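工单：深色罗纹针织衫的折叠录制被大批退回
提交人：Anjana Karunaratne（Stamby 上门整理组，组长）
涉及系统：Rakena 录制与审核后台；手持夹爪，左右成对使用
下游：Trasilik 叠衣单元，Trerkow 仓
优先级：中（提交人填的是高，受理时改为中）
状态：部分解决，其余挂起

问题描述

六月起我们组每次上门整理都要用手持夹爪录一部分折叠过程，录好的片段传到 Rakena，审核通过后拿去训练 Trasilik。到提交这张工单为止，组里一共传了超过200段，被退回68段。我把退回的翻了一遍，绝大部分是深色针织，尤其是带竖向罗纹的毛衣。浅色的T恤、衬衫、牛仔裤基本没事。

退回理由只有一句：“布料边缘丢失，操作意图不明”。意图不明这四个字我组里的人看了很不舒服。一个叠了多年衣服的人把袖子往里收，意图有什么不明的。不过先不说这个，说故障。

退回的片段不计入当天数量。每人每周的定额是100段，退回多少就得补多少。补录的时间没有地方可以填，Rakena 的工时表里只有“录制”“整理”“路途”三栏，补录被算进“整理”，看上去就变成我们整理得慢了。

复现步骤

一、深色罗纹毛衣平铺在床上，领口朝床的远端。
二、两手各持一把夹爪，从下摆开始夹。
三、把一侧袖子和侧边折向中间，停一下，抹平，再折另一侧。
四、上传，等审核。

同一件衣服，同一个人，上午传的可能过，下午传的可能不过。我试过把同一个动作做得一模一样再传一遍，结果也不稳定。
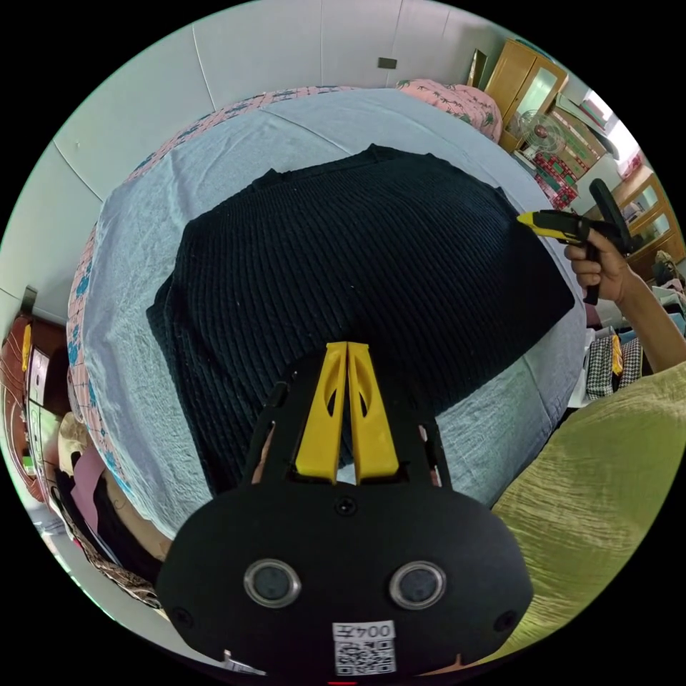 受理之后的第一轮回复来得很快，内容是那张所有工单都会收到的清单：擦镜面，重启夹爪，确认固件，确认网络，检查房间照明。我们逐项做了，记录如下。

09:40　用无绒布擦两把夹爪的镜面。重传三段，退回两段。
10:15　重启，重新配对。重传三段，全退。
10:50　固件已是后台提示的最新版。后台同时提示“有更新可用”，点进去是空的。
11:20　换到靠窗一侧录，窗帘全开。退回理由从“边缘丢失”变成“画面过曝”。
11:45　窗帘拉一半。退回理由变回来了。

一线支持备注：感谢您的配合，建议在光线均匀、背景简洁的环境下录制，床面请清空，避免花色床品。

提交人备注：我们是上门服务。床是客户的，床单也是客户的，客户家里有什么花色我们就在什么花色上干活。当初给我们培训的人说得很清楚，要的就是真实家庭环境，越杂越好，机器以后才认得。现在出了问题又要简洁。请你们内部先统一一下，到底想要哪一种。

一线支持备注：已反馈产品侧。

（隔了两个工作班次没有动静，由提交人重新打开。）

提交人备注：补充对照。我让组里两个人换了地方，在木头桌面上夹衣服。深色那件的下边颜色浅一些，暖一些，按理说边缘应该更好认。衣堆就放在旁边，没有收，因为整理的时候衣堆本来就在旁边。结果桌面上的通过率高一点，但没有高到能说明问题的程度。我不喜欢拿几段录像就下结论，后台倒是很喜欢。

还有一点是在桌上才注意到的。在床上夹衣服，布会跟着床垫往下陷，手指的尖端可以压进去一点，从底下把布边挑起来。桌面是硬的，挑不起来，只能从侧面捏。我组里的人到了桌上会自然换一种夹法，换得很快，自己都没意识到。审核那边把两种夹法归成同一个动作标签，叫“抓取边缘”。如果 Trasilik 学到的是这两种混在一起的东西，我很想知道它碰到软垫子和硬台面时会怎么选。问了，没人答。

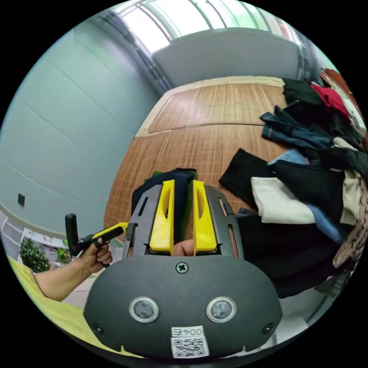
Rakena 服务台工单汇编　第17期

二线支持接手。以下为二线与提交人的往来，按时间顺序保留，只删去重复的寒暄。

二线：看了退回片段。有一部分片段里，左右两把夹爪的数据对调了。系统以为左手在做的动作其实是右手做的，合成之后布边的位置对不上，于是报边缘丢失。请确认每次开录前左右是否插对。

提交人：怎么确认？

二线：看机身标签，有编号。左右应当按配对表来。

提交人：配对表在哪里？

二线：随箱附的那张卡片。

提交人：箱子里没有卡片。我们拿到的时候是用过的，之前在哪个组不清楚。机身上有的贴着编号加二维码，有的在编号后面还标了“左”字，字的方向是倒着的。我猜是上一批人自己弄的办法，因为他们也没有卡片。

二线：收到。配对表现已更新到后台，“设备”页，往下拉到底。

提交人：找到了。表里把其中一把登记在了另一个组名下，所以我们每次配对，系统都默默把它当成借用设备，左右按借用规则重新分。后台没有弹过任何提示。

二线：确认，登记错误，已修正。请重传。

重传结果：登记修正之后，原来退回的片段不能直接重审，只能重新录。二线的解释是对调的数据在上传时已经写死。也就是说那68段里有一部分根本不是录得不好，是后台把左右手弄反了，但损失仍然记在录的人头上。我要求把这部分从退回数里剔除。二线表示无权限，转给运营。运营表示需要产品确认口径。口径到现在还没有。

重新录的深色针织，通过的比之前多。没有全过。剩下的问题如下。

遗留问题甲：停顿被剪掉

叠罗纹毛衣的时候，人会停。折过去一侧之后，手在上面待一会儿，看罗纹有没有走斜，袖口有没有窝在里面。这一步用手做的时候很短，用夹爪做就长一些，因为夹爪没有手感，只能靠眼睛，还要把头偏过去，绕开机身看。

后台有一个自动剪辑，静止超过一定长度就切成两段，前一段标“完成”，后一段标“意图不明”。所以越是认真检查的人，退回越多。组里有个手快的，叠完罗纹经常歪，她的通过率最高。我把她叠的和别人叠的摆在一起给运营看过，运营说从数据上看她是标杆。

二线：静止阈值是全局参数，不能按组调。建议操作员在检查时保持轻微移动。

提交人：请把这句话再读一遍。你们在教人假装在动，好让机器学。

二线：理解您的感受。这是临时绕行方案。

提交人备注：我照着试了。检查的时候让夹爪在布面上方小幅晃动，片段不再被切，通过了。后果是 Trasilik 以后可能会在每件毛衣上面晃几下再继续，没有任何理由。我把这一点写在这里，免得将来有人当成新故障报上来。

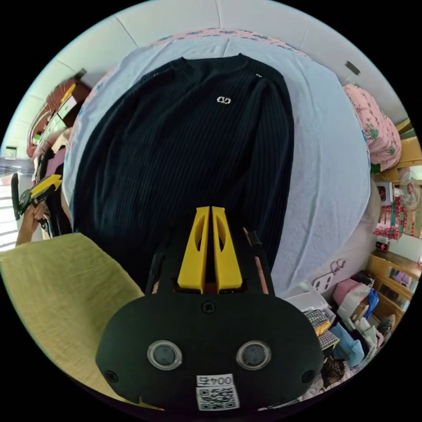
黑色罗纹圆领毛衣，平铺待叠；近处夹爪标签为0045

金属小标牌也是一个单独的麻烦。有的毛衣胸口缝着或者别着一块小金属件，手叠的时候谁都会避开它，折线往旁边让一点，免得压在别的衣服上留印子，或者把线勾出来。审核标准里折线必须在正中，让开就算偏差。我问过能不能给这类衣服加一个标签，回复是标签体系本季度已经冻结。

那么现在录的人有两个选择：照标准叠，片段通过，客户的毛衣以后可能勾丝；照客户的利益叠，片段退回，自己补录。我跟组里说的是照客户的来。通过率难看由我去解释。但我也清楚，别的组不一定有人愿意去解释。

遗留问题乙：叠成一团夹起来的动作没有标签

整理的最后常常不是平平整整地叠好，而是先把整件衣服拢起来，夹着一头竖着提起来，抖一下或者换个位置再放。针织容易变形，这个动作要轻，夹的位置要低，夹高了整件的分量都坠在几针上。这一步在 Rakena 里没有对应的动作，录进去之后系统有时标成“失败的折叠”，有时标成“抓取异常”。

二线：建议不录该步骤，暂停录制后用手完成，再继续。

提交人：那录像里衣服就会凭空从一个样子变成另一个样子。

二线：系统支持拼接。

提交人备注：它支持的是把两段接在一起，至于中间发生过什么它不知道。我们的工作里有不少是发生在中间的。

从这里开始严格说已经不属于技术问题，但我上次把它写在意见表里，意见表没有回音，工单至少还有编号。

遗留问题丙：工作本身

公司介绍这件事的时候说，夹爪不过是多拿一样工具，整理照旧。我把组里的实际情况列出来。

上门一次，原来两个人分头干，一个挂衣区，一个叠放区。现在要录，就得有一个人录的时候另一个人不进画面，所以另一个人去别的房间，或者等着。等着的时间工时表里也没有栏目。

手。夹爪本身不算重，但一直端着，手腕朝一个方向，拇指要持续用力。干了几周，组里有人开始在路上甩手。我报过一次，回复是请参考人体工学短视频。短视频里的人站着，面前是一张高度合适的台子。我们多数时候弯腰对着床。

说话。以前边叠边跟客户聊，哪件常穿，哪件舍不得扔，放高处还是放手边，都是聊出来的。录制的时候要求保持安静，以免影响后期。于是客户在旁边看着一个人拿两把黄手指的夹子叠毛衣，谁也不出声。有一位客户后来问我，下次能不能不录。我说可以，然后那一单的录制数算零，由当天的其他单子补。

教新人。这一条最让我担心。新来的两个人第一天就发了夹爪，她们学叠衣服是直接用夹爪学的。后来有一次夹爪没电，让她们用手叠，反而不知道怎么摸罗纹的走向，折出来两边不齐。她们并不笨，只是没人给她们时间先用手学。机器学我们，新人学机器认得的那一套，我不知道几年之后谁还能看出一件毛衣叠歪了。

关于 Trasilik 本身，我去 Trerkow 仓看过一次。它叠毛巾叠得不错，叠T恤也还行，速度不如人，但不用休息，这个我承认。放上去一件深色毛衣，它停了很久，然后把袖子叠在了外面。陪同的人说这个品类还在学。旁边有两个原先叠衣的同事，现在的岗位叫“异常处理”，工作是把它叠坏的拆开重叠。我问她们比以前轻松吗，一个说站的时间少了，另一个说以前一件衣服叠一遍，现在叠它叠剩下的，没个完整的活。工资级别没有变，这一点也应该写清楚，不是所有的事都变坏了。

我不反对做这个。如果有一天它真的能把毛巾全包了，我第一个高兴，毛巾叠多了是真的烦。我怀疑的是现在这套流程：用通过率当成叠得好不好，用片段数当成工作量，出了错先让录的人擦镜头。

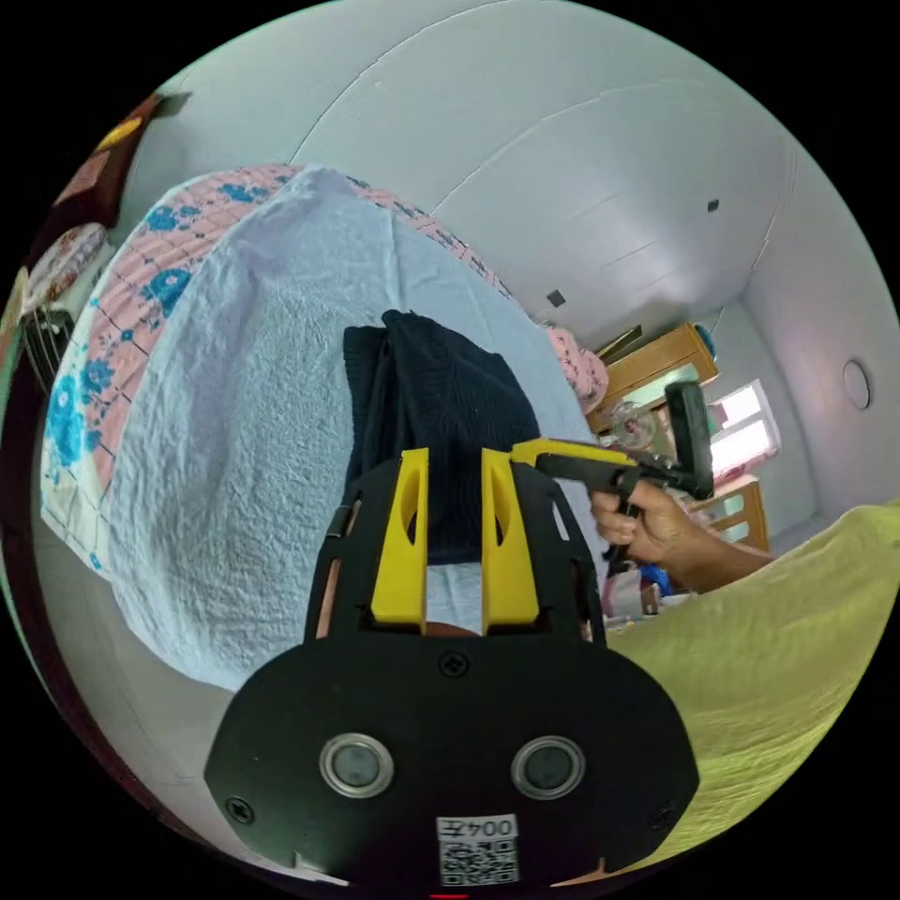
运营回复（全文）：感谢一线同事的宝贵反馈，相关建议已纳入后续规划，录制激励方案将在下一阶段优化，请继续保持高质量输出。

提交人备注：请说明“下一阶段”是什么时候，以及“纳入规划”是否意味着有人负责。

二线：补充一下，运营那条是模板。我这边能做的只有以下几件，已经做了。

一，设备登记已改，配对时如出现借用状态，后台会弹提示，不再静默处理。请在开录前看一眼，两把都显示本组名称再按开始。
二，左右标签请按后台的表核对，标签磨掉或者贴倒的可以申请新的，走“耗材”，不要走“维修”，维修要寄回，会断档。
三，深色针织的边缘识别确实偏弱，算法那边承认。训练用的样本里深色少，原因是深色退回多，退回多所以样本更少。我把这个循环写给他们了，对方说有道理，没有给时间。
四，自动剪辑的静止阈值，我申请了在你们组做试点，放宽。还没有批。

提交人：第三条你应该放在第一条。我们退回得多，是因为你们的样本少，而样本少是因为你们退回了我们的。

二线：是的。

提交人：那在识别改好之前，深色针织能不能不计退回？

二线：我个人认为应该。我没有这个权限。已抄送运营，附了你的原话。

临时处理办法（供其他组参考，由提交人整理）

开录前。先到“设备”页核对两把夹爪都登记在本组。编号看机身标签，别凭手感分左右，两把握起来差不多。

铺衣服。深色毛衣尽量铺在浅色的面上，客户床单本身是浅的就直接用。客户床单是深的或者花的，先问客户能不能垫一块浅色毛巾，客户不愿意就不垫，录不过就录不过。不要为了录像翻客户的柜子找床单，有组这么干过，被投诉了。

光。不要正对窗。后台说光线越亮越好，这句不准确，太亮它一样退。

夹。下摆先夹边缘最厚的地方，罗纹收口那一圈。夹住以后先看另一把夹爪的指尖有没有挡在前面，挡住的话移开再动。两把靠得太近时最容易被标成“边缘丢失”。

停。检查的时候该停就停。本组不采用晃动的办法，前面写它只是为了记录。因此被切掉的片段，把编号抄下来发给我，我统一附在这张工单后面。

金属件。让开。

提起来放。照平时的做法做，录进去，不要暂停。标错了也留着，至少原始录像里有。

补录工时。在“整理”栏填完之后，在备注里写“补录”两个字加时长。系统不统计备注，但月底对账的时候我手里要有东西。

手腕。录完几段换别人录，不要一个人把定额包圆。定额是按人头算的，换着录会让后台的数看起来不整齐，由我来说明。

其他组的跟帖

某组：我们也遇到左右对调，查了，同样是登记在别人名下。改完以后好一些。请问退回数能剔除吗？

提交人：不能，至少目前不能。建议你们也单独开一张工单，不要只在我这里跟帖，跟帖不计入影响范围。

某组：我们这边深色退得少，因为组长让大家遇到深色就不录，用手叠完算了。

提交人：这样数字会很好看。样本里的深色也就更少了。我理解，换成我手下多几个新人，可能也这么办。

仓库侧（Trerkow，异常处理岗）：我们这边每天收到的坏件里，毛衣占得最多，深色浅色都有，罗纹的最麻烦，拆开以后有折印，要重新抻平。想问一下，录像里面衣服上方晃几下的动作是不是标准动作？机器最近开始这么干了。

提交人：见遗留问题甲。请把你看到的次数和大致情况单独报给二线，写明是从什么时候开始的。

二线：已看到，正在查是哪些片段带进去的。请各组暂时不要使用我之前建议的绕行方案，那条建议我收回。

状态更新

登记错误导致的左右对调：已解决。
已误退片段的计数：未解决，等运营口径。
深色罗纹边缘识别：已确认，无排期。
静止阈值试点：审批中。
金属件让位、提起动作的标签：标签冻结，下季度再提。
补录工时栏：转人事系统，对方回复不属于其范围，已转回。
手腕不适：提交人要求单列工单，已建，关联本单。

系统提示：本工单长时间无新进展，将自动关闭。
提交人：不同意关闭。
系统提示：已重新打开。请为本次支持体验评分。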